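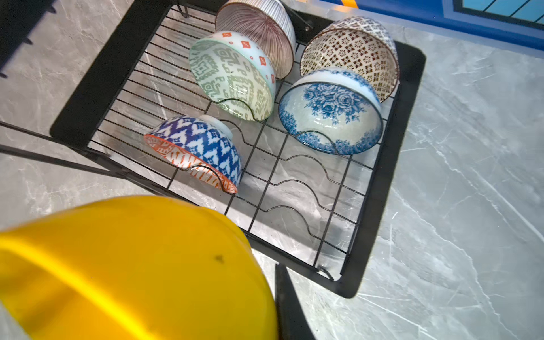 How often should a junior player's racket be restrung?

At least once a season for a child who plays once a week, and twice a season for anyone in the squad groups. If a string breaks, the whole racket needs to be done, so please don't ask for a single string to be patched.

That question came up more than any other at sign-in during January, so this month's equipment item is mostly on strings and grips.

The strings that come in a new junior racket are put in at the factory, often long before the racket reaches a shop. They lose tension while the racket hangs on the wall and they go on losing it in your hall closet. A child of six hitting foam balls will not notice. A child of ten or eleven who has moved up to the green ball or the yellow ball will, usually by hitting long and not knowing why. Parents tend to put this down to growing, or to a new grip, and book an extra lesson. Try the strings first.

Press two neighboring main strings together with your thumbs. If they slide and stay where you pushed them, the bed is tired. Look at the crossings too. Notches where the strings rub mean a break is coming, and it will come in the middle of a match.

Who does the stringing

Man-sik Hong is stringing for the club again this year. He has the machine set up in the back of the pro shop on Wednesday evenings and Saturday mornings. Leave the racket in the rack by the door with a tag on it. The tag needs the child's name, a phone number and the group they play in. He had two rackets with no tag at all last month and they are still there, one blue and one with a Tenari cover. If either belongs to you, please collect it.

The charge is $20 for juniors, which covers labor and the standard synthetic string. If you bring your own string the charge is the same. Turnaround is two days in most weeks and longer in the week before a tournament, when everybody remembers at once.

For juniors Man-sik uses a soft multifilament or a basic synthetic gut, strung at the low end of the range printed on the frame. He will not put full polyester in a racket for anyone under 12. It is a stiff string and hard on a young elbow, and it goes dead quickly. Several parents have asked for it after seeing what the older players use, and the answer will be the same next time. Hye-jin Baek, who coaches the under-12 squad, agrees with him on this and is happy to talk it through after practice.

Grips

A replacement grip and an overgrip are different things. The replacement grip is the thick one glued to the handle. The overgrip is the thin one that goes over it, and it should be changed when it turns shiny or starts to slip. For most juniors that is every month or so. We have Vasix overgrips in white and black at the desk, and the desk will show you how to put one on if you ask at a quiet time. Start at the butt end, keep it tight, and overlap by the same amount all the way up.

Don't add a second overgrip to make a racket "last another year" when the handle is too small. One is fine. Two rounds off the edges of the handle so that the child can't feel which way the face is pointing, and we see a lot of odd backhands as a result.

Size

The other question was length. Kyung-hwa Myung keeps the demo rackets and will measure your child before or after any Saturday group. The rough check at home is to have the child stand straight with the arm down and the racket hanging from the hand. The tip should just touch the floor or stop a little short of it. If the elbow has to bend, the racket is too long. Please don't buy a size up to grow into. A long racket swings slowly and the ball gets hit late.

Demo rackets can be borrowed for one week at a time. There is no charge, but we do need them back by the next Saturday. The Dudek 25-inch is out at the moment and there is a waiting list for it.

Racket swap

The swap table will be open on Saturday mornings through the end of the month. Bring any junior racket your child has outgrown, as long as the frame is not cracked. Check the throat and the top of the hoop, where cracks usually start. A cracked frame can't be restrung safely and Man-sik will hand it back. Old strings are fine. Shoes are not part of the swap this year.

Please wear a mask at the desk and at the table, and come one adult per family. Families waiting for a court should stay outside until the earlier group has left.

Court 2

The new net on court 2 is in. The center strap has been moved around by players trying to lower it for the little ones. Leave it alone, please - the short nets for the red ball groups are in the shed, and Eun-seong Ki has the key.

Last, a reminder not to leave rackets in the car overnight. Cold is bad for strings and a hot trunk in summer is worse. Bring the bag inside.

Questions about any of this can go to Si-woo Ryu at the front desk, or leave a note in the equipment box.

Posted Wednesday, February 3, 2021

Recent items
Winter court hours and lights
Red, orange, green: which ball is my child using?
Iltileck Junior Doubles - entry forms at the desk
Ball machine back in service
Shoes for indoor courts
Results from the January ladder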